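Posted Thursday, 4:40 p.m. | by the Flulen sim desk

Pre-run safety checklist, two-hand pick and place, with my comments

I went through the sheet again before we let the Bundeo controller loose on the pudding-into-crate task, and I typed up my notes as I went (sorry, they got long). Same layout as the last sheet: item, result, then me rambling.

1. Scene loads with the right objects. OK.
Bowl, box, crate, two hands, table. The Plukitz scene loader still prints a warning about a missing texture, but I looked for it and couldn't find anything wrong on screen. Leaving the warning open.

2. Joint limits loaded from the config. OK.
Please read the values back after loading! We had a run in September where the file loaded fine and the limits were still the defaults, and I spent a whole afternoon blaming the planner.

3. Thumb contact on the box. OK, with a comment.
Both thumbs need to be on the ends of the box before anyone enables lift. Check it on the render as well as in the contact log, please. The log will happily report contact with a collision shape that's bigger than the thing you're looking at.
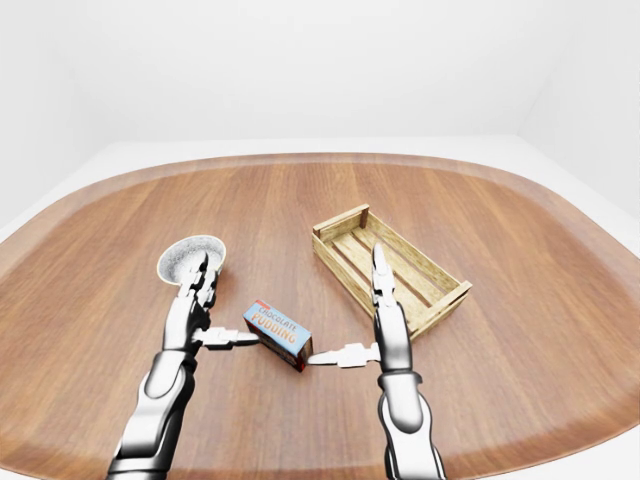
Item 3: a thumb at each end of the pudding box, fingers up on both hands.

4. Squeeze force cap. OK.
Cap is on and the controller respects it. I'd still like the cap to live in the safety layer instead of the task script, where anyone can comment it out while they're debugging (me, I've done this, I put it back).

5. Fingers clear of the crate. NEEDS WORK.
The right hand gets very close to the crate. The planner treats the crate as one solid block, so it thinks the whole inside is off limits, and then for the approach we switch that check off completely. I don't love it. Somebody should swap in a proper mesh with the open top so we can keep the check on the whole time. Until then, slow approach only.

6. Fingers clear of the bowl. NEEDS WORK.
The bowl isn't part of this task, which is how it got left out of the collision list. It's a real obstacle for the left hand though! I've added it to my local copy and it needs to go into the shared one.

7. Box pose from perception. OK.
Compare the estimate with the simulator's own pose before you trust it. The box sits at a diagonal to us, and the estimator used to flip it end for end about the long axis when it couldn't make up its mind. The lettering on top is a quick way to check by eye: if the overlay has PUDDING sitting over CHOCOLATE, stop and restart the tracker.

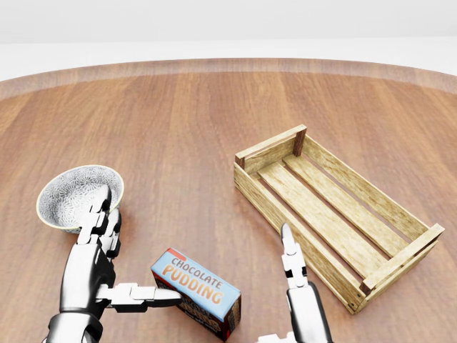

Item 7: lettering on the top face, used for the by-eye pose check.

8. Stop command. OK.
Tested from the keyboard and from the Do panel. Both froze the arms. The panel button needs 2 clicks if the window isn't in focus, and I'd call that a bug even if the ticket says otherwise.

9. Watchdog. OK.
Set to 15 ms. It tripped when I paused the planner by hand, so I'm happy.

10. Logging. OK, sort of.
The buffer holds 3,000 steps and a full attempt uses 2,000, so there's room for one attempt and not two. Save between runs or you'll lose the start of the first one.

11. Random seed written to the log. FAIL.
It's blank again. Easy fix, but I'm not signing off on a batch without it, so single runs only for now.

Status: cleared for single runs at slow approach. Items 5, 6 and 11 stay open, and I'll go through those again once the shared collision list is updated.

This site uses cookies to remember your settings. By continuing to browse, you agree to our use of cookies.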